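Workshop notebook, linen side
31/07/2024

Folding station, Onley contract. Second entry for this job, the first one was in March when we were still arguing about whether to start with napkins or with the long cloths. We started with the long cloths. Horațiu wanted napkins and has reminded me of this twice since.

State of things: 639 usable demonstrations in the set as of this morning. Target for the first training run is 1000, and Obradović would like 2000 before they send anybody to look at it. I think 1000 will tell us enough. Logged under the Lurar folder, same naming as before, please stop adding initials to the file names.

Spent the first hour with the people from the finishing line, as agreed with Flusten. What they told us, more or less in order:

Folding itself is not what wears them out. It is the reaching and the shaking out, mostly with the long pieces, and the standing. If the machine only takes the small items they keep all the heavy work and lose the part of the shift where they get to talk. Two of them said this separately. I had the plan the wrong way round.

They also look at every piece while they fold it. Stains, pulled seams, a hem coming down. None of that is in our task description. If the arms take over the folding, somebody still has to look, and right now it comes free with the hands. Vasilis thinks inspection should move up front, before the pile, and become its own post with a stool and decent light. I agree but it has to go in the quote, and the quote went out without it.

Rota question came up again. Management says 3000 pieces a week on the new station and no change in headcount. The line heard the first half of that and not the second. I said I could only speak for the technical part. That went down badly, fair enough. Dervishi to ask Flusten for it in writing so it can be pinned up by the lockers.

Technique notes. Pinch the edge, do not scoop. Scooping takes two layers off the heap too often and then the whole take is wasted.
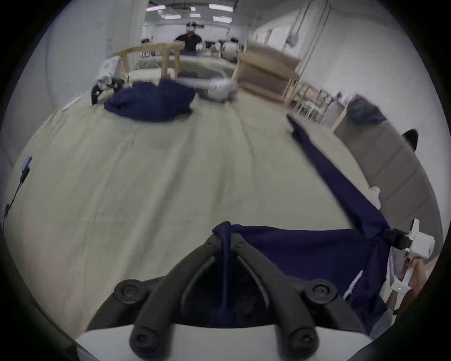

Keep the pull slow once both sides are held. The experienced folders go much faster than we do and we will want their speed later, but for now slow takes are easier to label. One of them tried the grippers for a few rounds and was better than me by the third. She said it felt like folding in oven gloves. Proposal: pay two of the line staff for recording shifts at their normal rate plus the training supplement. They know the cloth and it gives them a say in how the thing ends up working. Horațiu is for it. Budget line does not exist yet.

Open:
– inspection post, cost and position (Vasilis)
– written statement on headcount (Vasilis)
– recording shifts, who and how many hours (Horațiu)
– spare finger pads, we are down to the last set
– decide what counts as a failed fold. We each mark it differently and it shows in the labels

Back to Onley once the statement is in. I don't want to stand in front of the line again without it.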